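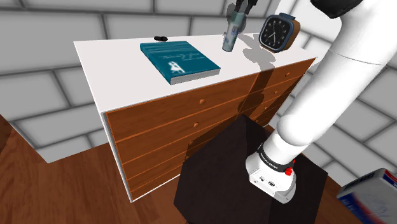
Figure 2.1 Book, cup and clock on a white-topped dresser.

Chapter 2
Leading, Stopping and Standing Still

I was a terrible leader of horses for years and had no idea. I could ride a decent course, I could plait a mane in the dark, and I got towed across every yard I ever worked on like a kid with a big dog. My first boss, Folasade Ogundipe, watched me skid past her office window behind a gelding called Millet (sweet horse, huge shoulders, very fond of the hay barn) and told me to put him away and come back with a rope and no plans for the afternoon.

So this chapter is the afternoon I got, stretched out a bit and with the yelling removed.

You'll want Chapter 1 behind you before you start, especially the pages on fitting a headcollar and tying a quick-release knot. I'm going to assume you can catch your horse and that you own gloves. Please wear the gloves! I have a shiny patch across my right palm from a morning in March when I thought it was too warm for them, and a rope can go through a bare hand faster than you can let go of it.

Most of the horses we use for teaching at Skeradero weigh up to 500 kilos. You won't win a pulling match with that, and neither will I, and neither will the strongest person in your group. What you can do is ask early, ask with a light hand, and let go of the pressure the moment the horse gives you even a tiny bit of what you wanted. The letting go is what the horse learns from. If you hang on the rope after he's stopped, all he knows is that stopping didn't help, and next time he may as well keep walking (I would).
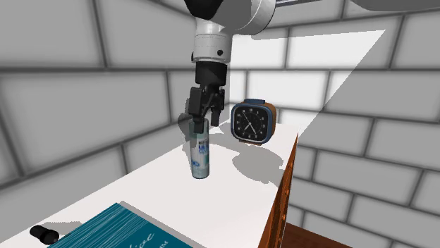

Timing takes practice, and it's easier to practice on a person first. Pair up, give one partner the clip end of the rope to hold with their eyes shut, and see how little you can do before they feel it. Kristine Quiambao and I did this with a class of 12 last winter and the room went very quiet, then very giggly, because everyone had been using about five times more hand than they needed. Swap over so you both get a turn at being the horse. It's a bit humbling.

Where you walk matters too. I like to be level with the throat, an arm's length out, looking where I'm going. If you drift back to the shoulder you'll find yourself being led, and if you get out in front you can't see his ears, or get out of the way when a pheasant goes up. Look back at him and he'll usually stop, which is handy to know on purpose and maddening when you do it by accident.

Standing still gets its own section later on, and it's the longest one in the chapter. People skip it! They teach walk, they teach halt, and then the farrier comes and the horse goes around him in circles. Modupe Ogbonna has written the farrier's side of things for us on page 86, and it's worth reading before you pick up a single foot.

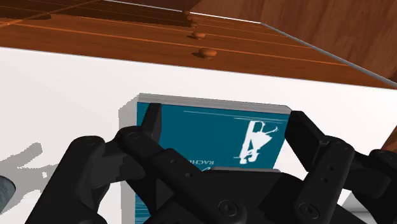
2.1 Before You Pick Up the Rope

Check the ground first. You want a flat, fenced space with decent footing and the gate shut behind you. Move buckets, barrows and loose poles out of the way, and if there are other horses turned out in there, find somewhere else.

Now look at your horse for a minute without touching him. Is his head up? Is he calling to a friend? A horse who's worried about something over the hedge hasn't got much attention left for you, so walk him quietly in hand until his neck drops a little, and then we can begin.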